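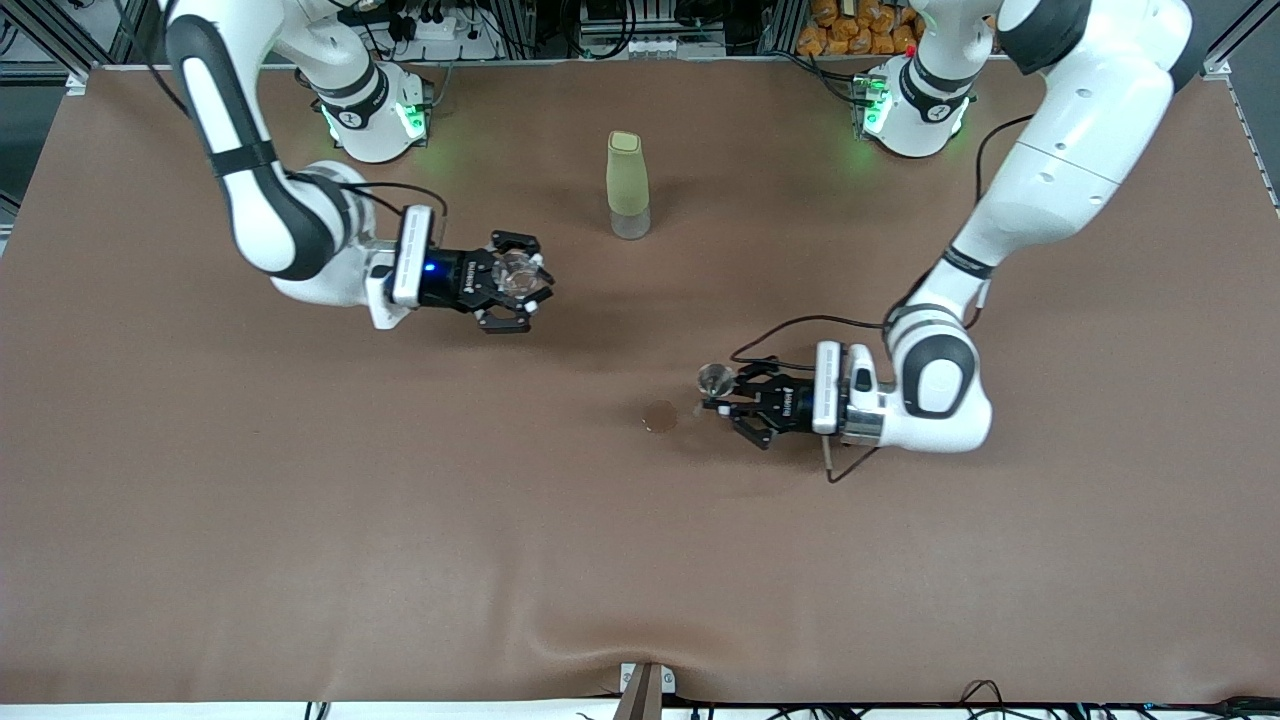 ## 4. Setting up the story session

This section covers the first session of the Drevelero handwashing pack, for groups of children aged four to seven. Read section 3 (Checking the contents) before you start. Revised 10 November 2023; it replaces the sheet sent out with packs numbered below 279.

You will need:

- the large storybook, *Matlala Washes Up*
- the glow lotion and the hand lamp
- the picture cards, set A
- paper towels and a waste bag (not supplied)
- a sink with warm running water, close to the reading area

### 4.1 Before the children arrive

1. Charge the hand lamp. The light on the handle changes from amber to green when it is full.
2. Read the book through once. The questions for the reader are on the inside back cover.
3. Send home the allergy slip and wait for it to come back signed. A child with no slip can join in the story and the cards but must not use the lotion.
4. Lay out the cards face down in the order printed on the backs.
5. Dim the lights near the sink. Full darkness is not needed.

> **Caution:** Do not use the lotion on broken skin, eczema or open blisters. If it gets into the eyes, rinse with plenty of clean water and get medical advice if soreness continues.

### 4.2 Reading the story

1. Seat the children so that they can all see the page.
2. Read as far as page 9 and stop at the picture of the bus.
3. Ask who touched the handrail. Turn over card A1 and let the children answer.
4. Carry on to the end. Leave the remaining questions until after the washing.

**Note:** Some children worry when they hear the word "germs". The text by Kagiso Zwane uses "tiny passengers" for the first few pages, and you can keep to that wording all the way through if it suits your group. 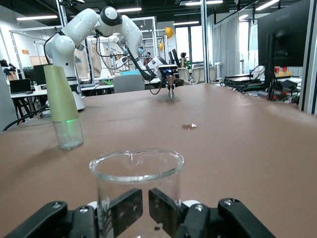

### 4.3 Using the lotion and lamp

1. Put one pea-sized drop on each child's palm. A 300 ml bottle is enough for a full term with one class.
2. Ask the children to rub it in, including between the fingers.
3. Shine the lamp on the hands from above, at arm's length.
4. Send the children to wash in the usual way, then shine the lamp again. Any lotion that is left will show up, mostly at the thumbs and nails.
5. Wash once more with the rhyme on card A6.

> **Caution:** Adults only should hold the lamp. Never point it at anyone's face.

### 4.4 Clearing away

1. Wipe the taps and the edge of the sink – lotion left there will show at the next session.
2. Switch off the lamp and put it back in its sleeve.
3. Check the cards against the list in section 3. To replace a lost card, order part 746 from Heltance and give the card number.
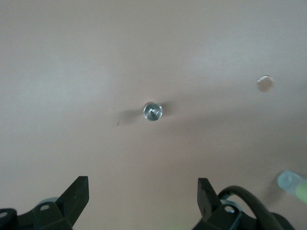 *Fig. 3: Screw head, close up*

If the lamp does not light after charging, see section 7. Section 5 sets out the second session, with card set B.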